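Search this site
Enter keywords
Go

Looking after sofa covers and cushions

28/09/2019

Fabric sofas last a good deal longer than people expect if the covers are cleaned little and often. Most of the ones that come to us at Clallano for re-covering are sound underneath. The frame is fine, the webbing is fine, and the foam has a few years left in it. It is the cloth on the seats and arms that has gone.

Vacuuming

Once a week is enough for most households. Use the upholstery tool with the suction turned down, and go with the weave first, then across it. Grit works its way down between the threads and cuts them each time somebody sits, so the seats need more attention than the back. Take the seat cushions off and do the platform underneath as well. The crevice tool will reach the gap at the back, where most of the crumbs end up.

If you have a dog or cat, put on a damp rubber glove and wipe the seat in one direction before vacuuming. The hair rolls up and can be picked off by hand. Sticky rollers do the same job but get through a lot of sheets.

Turning the cushions

Turn loose seat cushions over every fortnight and swap them left to right at the same time. Everybody has a favourite end, and that end goes flat first. Fibre-filled back cushions want a good thump on all sides to move the filling back into the corners. If the filling has gone into lumps, unzip the cover and pull the lumps apart with your fingers through the inner case.

Foam seats that have gone soft can be replaced without touching the covers. Measure the inside of the cover along the seams, add a centimetre each way, and have the foam cut to that. Ours on the long seats are 615 mm front to back, which is deeper than the stock sizes, so check before you buy anything off the shelf. Wrap the new foam in polyester wadding before it goes in or the corners will look empty.

Throws and loose cloths

A washable cloth over the seat saves the cover from the worst of the wear, particularly on pale upholstery. Cotton is easiest to live with. Wool looks well but is slow to dry and can pill. Choose something with a hemmed edge — a raw or fringed edge frays in the wash and leaves threads all over the seat.

Wash any coloured cloth by itself before you use it on a light sofa. Reds are the worst for losing dye. Rub a damp white handkerchief hard on a corner, and if it picks up colour, the cloth will do the same to your upholstery the first time somebody sits down in wet trousers. A second or third wash usually clears it. If the handkerchief still comes away pink after 4 washes, use the cloth for something else.
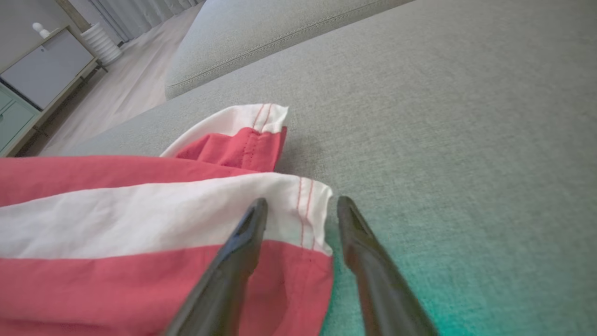 Shake throws outside before they go in the machine and wash at 30 or 40 degrees, whichever is lower on the label. Leave out fabric softener, as it leaves a coating that holds on to dirt. Dry on the line if you can, pulled straight at the hems while still damp. A cloth that has dried crooked will never sit flat again until it has been wetted and pulled back into shape.

To keep a throw from sliding about, cut a length of foam pipe lagging, lay the cloth over the seat and push the lagging down into the gap at the back. It takes a minute and does not mark the cover. Safety pins leave holes and will tear a loose weave.

Spills

Blot, do not rub. Use a plain white cloth or kitchen paper and press down firmly, working from the outside of the spill inwards. Once no more comes up, go over it with cold water and a drop of washing-up liquid, then with plain water, and blot again. Dampen the whole panel lightly up to the seams before leaving it to dry. This is what stops a ring forming.

Grease wants a different approach. Cover the mark with cornflour or talc, leave it for 2 hours and vacuum it off. Repeat if needed. Candle wax should be left to go hard, lifted with the back of a knife, and the rest drawn out with a warm iron over brown paper. Keep the iron well away from velvet and anything synthetic.

We have used the Jarnska upholstery soap in the workshop for several years and find it gentle enough for most cottons and linens. The Pešek spray is stronger and better on tea, but test it first on the underside of a cushion and let the patch dry completely before deciding.

Removable covers

Check the label, and if it says dry clean only, believe it. Covers that can be washed should be zipped up and turned inside out. Wash all the covers of one sofa together, even the clean ones, or you will end up with two shades. Put them back on while very slightly damp, ease the piping along the edge of the foam and leave the windows open.

A cover that has shrunk a little will normally stretch back on with patience. Fold the cushion in half, slide it in like a letter into an envelope, and let it open out once inside. Two pairs of hands help.

Sunlight

Strong sun fades cloth and rots it. A sofa under a south-facing window can lose its colour along the top of the back in up to 3 summers. Move it if there is room, or draw a thin curtain in the middle of the day. Even in February the low sun reaches further into the room than you might think.

Small repairs

Mend a split seam as soon as you see it. Use a curved needle and strong polyester thread, and take small stitches from one side of the seam to the other, pulling tight every few stitches so that the thread disappears. Gasach thread is what we keep on the bench. Snags should be pulled through to the back with a fine crochet hook and never cut off.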